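Week 8 notes – pegs, slots and the board

I've put the Grisitz board on its black table again, so reread page 41 before you come. We start with round pegs, and I'd like you to think about tilt before you think about force.
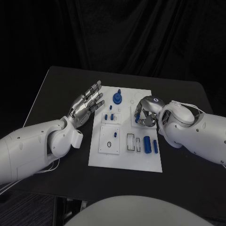 Photo: Gistesance teaching collection

A small blue peg just above its plate is my favourite moment – everything's still to play for! Rectangular blocks are fussier (they care which way round they are), so leave plenty of time for the slots. 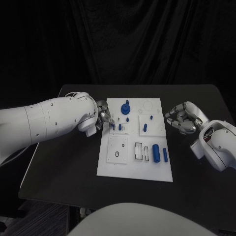 Page last changed: January

Bring your sketches, please – one peg, one slot, both with clearances marked.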